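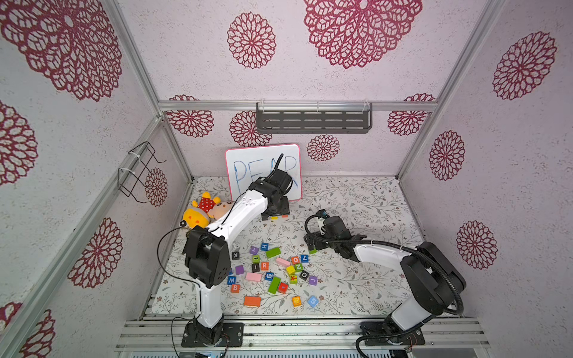

Pizarra pequeña con borde rosa y estante metálico gris oscuro.

Sismógrafo de refracción Prelline 11

El Prelline 11 es un sismógrafo portátil para refracción de onda P y análisis de ondas superficiales. Lo fabrica Dirkberg y lo distribuye Plunlow, con servicio técnico propio. Se usa sobre todo para determinar la profundidad del basamento, la ripabilidad de la roca y el espesor de rellenos y suelos.

Características
Convertidor de 24 bits por canal
Entrada para geófonos verticales u horizontales
Disparo por martillo, caída de peso o contacto
Memoria interna para 3.368 registros
Alimentación externa de 12 V
Referencia de pedido: 525

El equipo se entrega con maleta, cable de disparo y software de adquisición. Los geófonos y el cable sísmico se piden aparte - consulte la separación entre tomas antes de elegir el cable.

Alquiler
Disponible por días o semanas completas. La fianza es de 600 euros y se devuelve tras la revisión del equipo. El transporte corre a cargo del cliente.

Formación
Solène Marchal imparte un curso de dos días sobre toma de datos y picado de primeras llegadas. La próxima convocatoria es en febrero. Para consultas sobre procesado, pregunte por Shota Hirano.

Precios revisados el 11/10/21. IVA no incluido.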